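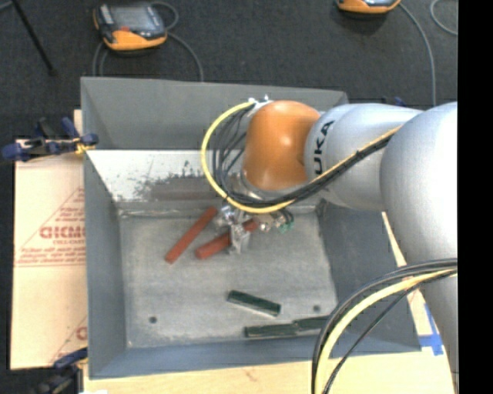
The Clernton toy library will reopen in May in the old feed store on Doherty Street, and families who have been driving all the way over to Tinine for their puzzles and games can finally give their gas tanks a rest. It has been a long winter without it. The lease on the former space ran out just before the holidays, and since then the whole collection has been sitting in storage, with a few boxes lent out here and there to the day care and the church nursery so that the little ones would not go entirely without. Sorting is now under way, and most of it is the slow, pleasant kind of work that involves picking things up and remembering who loved them. Blocks are a big part of the job, as anyone with small children will guess, and the old building sets are as plain and as well liked as ever. They will go back on the lowest shelf, where they have always been, so that even the smallest borrowers can reach them.

The collection stands at 1345 items, counting a jigsaw puzzle as one item no matter how many pieces it has (and no matter how many are missing). Of those, 143 came in over the winter from a single generous source, the Siltutach school, which closed its kindergarten wing last summer and did not want to see good toys go to waste. There are wooden trains in that batch, and hand puppets, and a dollhouse so heavy that it had to come over the hill road in a livestock trailer. Some of us who went to kindergarten in Siltutach ourselves have already been caught playing with the puppets when we were supposed to be writing labels.

The feed store will look familiar from the street. The green doors are staying, and so is the long counter, which was much too nice to take out and happens to be just the right height for checking things in and out. Inside, the floor has been sanded and the back room has been fitted with a proper heater, something the former space never had in all its years. Parents who remember sitting through story hour in their coats will be glad of that. There is a small ramp at the side entrance for strollers and wheelchairs, and parking is in the gravel lot behind, shared with the hardware store, whose owners have kindly asked only that the loading door be kept clear in the mornings.

Borrowing will work much as it did before. A family membership is $2 a month, the same as it has been for as long as most of us can recall, and each family may take home up to four things at a time for three weeks. Large outdoor toys - the wagons, the balance bikes, the little plastic slide that seems to be at every birthday party in town - can be reserved by phone or by leaving a note at the counter. Old membership cards are still good. If yours has gone through the wash, a new one costs nothing.

Anyone who still has something at home from before the move is warmly invited to bring it back, and there will be no fines and no questions. By the last look through the card file, 90 items were still out, among them both copies of the farm animal lotto and the only marble run. The marble run in particular has a waiting list. Returns can be dropped at the Clernton post office in the blue crate by the door until the new place opens.

Gifts of toys are welcome too, with a small plea to wait until the shelves are up, as the back room is very full at the moment. Board games for older children are the greatest need, along with anything that works for a child who has trouble with small pieces. Stuffed animals can't be accepted, sorry as we are to say it, but the thrift shop in Tinine is always happy to have them.

The exact opening day will be posted on the green doors and in this newsletter once the county has been by for the final inspection. There will be lemonade and a table of cookies, and the story hour will start up again the same week, in the warm back room, with the old rag rug that so many Clernton children have sat on. It has been cleaned, and the fringe has been sewn back on at one end.

Posted April 5, 2018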